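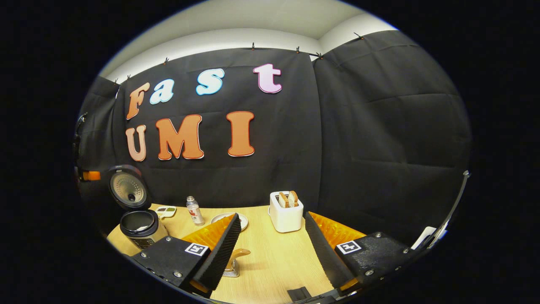

Hala Hajji wrote to ask whether the Somberg curtains really keep the light out or whether they're one more black cloth that glows gray at breakfast time, and would I please say so before she spends the money.

Fair question, Hala! I've had mine up in the bedroom since December and I sleep like a log now, so yes, they do the job. There's a streetlight right outside our window (the orange kind, on all night) and with the curtains closed I can't tell it's there. A little daylight sneaks in at the top if you hang them on a plain rod, so get a rod that curves back to the wall if you can.

Search reviews Go

I paid 80 dollars for the pair, with shipping. I looked at the Langlois ones too, which were 43, but the sample they mailed me was thin and smelled like a new shower curtain, and I gave up on it after a night on the back of a chair.

Now the grumbles. They come folded up tight and the creases are stubborn, mine took over 14 days to drop out and I did steam them twice. They're heavy, too. My old rod bowed in the middle and I had to buy a center bracket. And black shows every single cat hair, so keep a lint roller handy (we have a white cat, I should have thought of that).

Washing is easy enough, cold and gentle, then hang them back up damp. Don't put them in the dryer, the backing gets tacky.

I'd buy them again, maybe in the navy for the guest room if it ever comes back in stock.

Last updated 7th September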